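In Defence of the Box on the Bed

May 3, 2019

I have read three articles this spring telling me that a tidy room begins with matching containers. One of them wanted me to buy a set of 11, in graded sizes, with little windows for labels. I shut the laptop and went to find a cardboard box.

My view, for what it's worth, is that we've got tidying back to front. We buy the storage first, because buying it is the fun bit, and then we go round the house hunting for things to put in it. I did it myself when I moved into the flat in Vemcombe. There was a shop over in Bevcombe that sold wicker everything, and I came home with so many baskets I had to keep the baskets in a cupboard. The cupboard already had things in it, of course. They went on the floor.

What works for me now is very dull. I take one open box, I put it on the bed, and I bring all the homeless bits to it. I mean the stuff that lives on the windowsill, down the side of the mattress, in coat pockets, on top of the radiator. It all gets tipped out on the blanket where I can see it, and I don't allow myself a second box. If it won't fit, something else has to go in the bin or back to where it belongs.

The bed matters, by the way. I've tried this on the floor and I just step over it for a week. On the kitchen table it gets pushed to one end at teatime and there it stays, going slightly crumby. But you can't ignore a bed. Come half past ten you either finish the job or sleep with your feet in it. 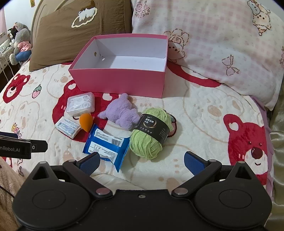
Small things are much harder to sort than big ones, and I don't think the tidying people ever admit this. A wardrobe is easy. A coat is a coat, it goes with the coats. But what is the proper family for an orange make-up sponge, a packet of wipes and a ball of green yarn? On any sensible system they'd go to three different rooms, and I know perfectly well that I'd then spend the evening walking between those rooms with one object in each hand, stopping for toast. Put them in a pink box together and they're small things, and small things are a family as far as I'm concerned. Even a little lavender plush animal can go in, if it behaves.

I can hear the objection, since my sister makes it every time she visits. "That's a junk drawer with the drawer taken away." Well, yes, a bit! But a drawer shuts, and that's the trouble with it. I had one in my last place that I hadn't seen the bottom of in 2 years, and when I finally emptied it I found a key to a bike lock for a bike I no longer owned. A box without a lid keeps nagging at you. You walk past and there's everything looking back up.

And cardboard is nice stuff. It's light, it doesn't scratch the furniture, and when it goes soft at the corners you flatten it and put it out with the recycling, no guilt at all. Back in April I looked up one of those stacking drawer units from Sustau – very handsome, I'll admit, all rounded edges – and by the time I'd added the dividers I felt quite faint. I had a cup of tea and went back to my box.

I'm not saying you should never buy a shelf. Some things want a permanent home, and toys and books look lovely lined up. But do the box first and leave it a month. Mine tends to show me that half of what I was about to house so carefully could have gone straight in the bin, and the other half I'm using so often that it hardly ever gets put away anyway.

My sister is coming again soon and she has offered to bring me some baskets. I've told her she can have four of mine.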